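Cullirex Home Inventory: User Guide
Section 4: Cables, Chargers and Small Electronics
Revised Saturday, July 1, 2023

If you've come straight from Section 3 (furniture and large appliances), welcome to the fun part! Big things are easy to list and a bit dull. Small things are where the catalog starts to pay you back, and the cable drawer is our favorite place to begin. You'll find spares you forgot you owned, and the next time someone in the house asks for a charging lead you can look it up instead of tipping out a drawer.

You'll need the Cullirex app on a phone or tablet, the Vatar label printer that came in the box, a roll of labels, and a table with decent light.

4.1 Before you start

1. Open the app and tap Rooms. Pick the room where the cables normally live, even if you're sorting them somewhere else today.

2. Tap New Batch and give it a name you'll recognize in November. "Hall drawer" is good. "Stuff" is not, and we've all done it.

3. Bring everything to the table and coil each cable on its own. Loose loops are fine. Tight bends close to the plug are hard on the wire, so leave a little slack at both ends. 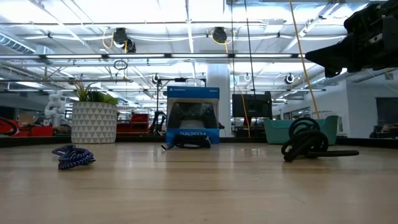 A blue braided cable and a thicker black one, each coiled by itself.

4. Unplug anything that's still attached to a power brick. The brick and the lead get separate entries, and the app will link them for you in 4.4.

Caution: Don't catalog a cable while it's plugged into the wall. If you see bare wire, scorch marks or a cracked plug, set it aside and don't use it. Choose Retire in the app so it doesn't end up back in the drawer by mistake.

4.2 Adding your first cable

1. Tap Add Item, then Cable.

2. Choose the connector at each end. The picture list is long, so type the first few letters if you know the name. If you don't, tap Compare and hold the plug against the outline on the screen. The outlines are drawn life size on most phones. On a tablet, pinch until the scale bar matches a ruler first.

3. Enter the length. Measure from plug to plug with the cable pulled straight but not stretched. You can use feet or meters and switch at any time.

4. Add the color and anything else that would help you pick it out of a pile: a braided sleeve, a nick in the rubber, a dot of nail polish from three apartments ago.

5. Tap Save. The app gives the item a number and sends a label to the printer.

Note: The free plan holds 3,000 items across all rooms, which is more than it sounds like. Our busiest test household, an old house in Manham with a basement workshop and a very well-stocked sewing room, finished at 2,536.

4.3 Printing and attaching labels

The Vatar printer takes labels in 2 widths. Use the narrow ones for cables and the wide ones for boxes and bins. A full narrow roll has 206 labels.

1. Slide the cover toward you and drop in the roll with the paper side up. Feed the end under the bar until it stops.

2. Close the cover until it clicks. The light goes from amber to green. If it stays amber, open up and try again; the roll is usually just sitting a little crooked.

3. Tear the label off with an upward pull, against the teeth.

4. Wrap it around the cable a hand's width from the plug and press the sticky faces together so it makes a little flag. Trim the corners if they snag.

5. Scan the flag with the phone camera. You should hear a chime and see the entry open. That chime never gets old!

For bundles you'd like to keep coiled, put the flag on an outer loop where it can be scanned without undoing anything. A bin or basket gets its own wide label, and then every cable you scan after it is filed inside until you tap Close Bin. 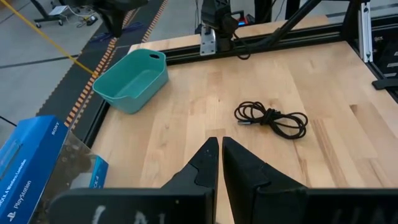
One reader wrote to us after the first edition that she'd labeled every cable in the house and then moved the bins around, and the app still thought the printer lead was in the pantry. She wanted a warning in the guide, and she's right to ask for one.

Caution: When you move a bin, scan its label and tap Move. Picking it up and carrying it to another room doesn't update anything. All the contents follow the bin in one go, so it's a single scan however full the thing is.

4.4 Linking items that belong together

This is the feature we get the most happy mail about. Linking tells the app that a lead, its power brick and the device they serve are a set. Search for any of them and the others show up too.

1. Open the device's entry and tap Link.

2. Scan the flag on the lead. Scan the brick as well if there is one.

3. Tap Done. A small chain icon appears next to all the linked names.

4. If a lead works with several devices, link it to each of them. You won't get duplicates.

5. To undo a link, press and hold the chain icon, then tap Separate. The entries themselves stay put.

Tip: Kept the original box? Add it as a Container and link that too. Serial numbers are often printed on the outside, and the app has a field for them. Insurance forms nearly always ask.

Do one shelf or one drawer at a sitting. It's tempting to keep going, and the app won't stop you, but entries made late in the evening tend to say "black, medium, unsure."

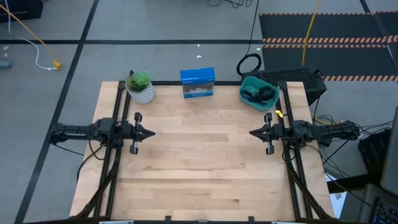

4.5 Backing up the batch

1. Tap Settings, then Backup.

2. Choose where the copy should go. You can save to the phone, to a memory card, or to a Panyasiri account if you signed up for one in Section 1.

3. Tap Back Up Now and keep the app open until the bar fills. Large batches with lots of photos take longer, so plug the phone in.

4. When it's done, tap Check Copy. The app reads the backup and lists anything that didn't make it across.

Note: Backups made with the older version of the app can be opened, but links have to be made again. Text, photos and item numbers all come over.

4.6 Photos for your entries

Photos are optional, and a label and a length will get you most of the way. Still, a photo is lovely to have when two leads differ only in the plug. Use daylight if you can, turn off the flash, and take one shot of the whole item and one close shot of each connector. Tap the star on the one you want to show in search results. Boxed items need only the front and whichever side has the serial number.

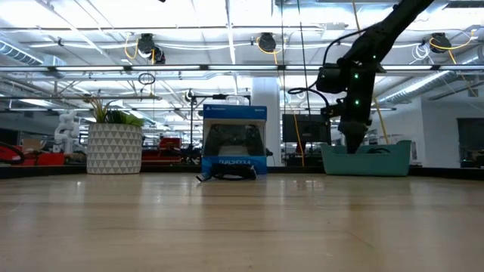 Can two people add to the same batch at once?
Both phones need to be signed in to the same household first. Open the batch on one phone, tap Share, and scan the code with the other. New entries appear on both screens within a few seconds, and labels print in the order they were saved.

What if a label falls off?
Search for the item, open it, and tap Reprint. The new label carries the same number as the old one, so links and bins stay as they were. Wipe the cable with a dry cloth before you stick it on.

Section 5 covers books, records and discs, with a faster way to add them using the barcode on the back.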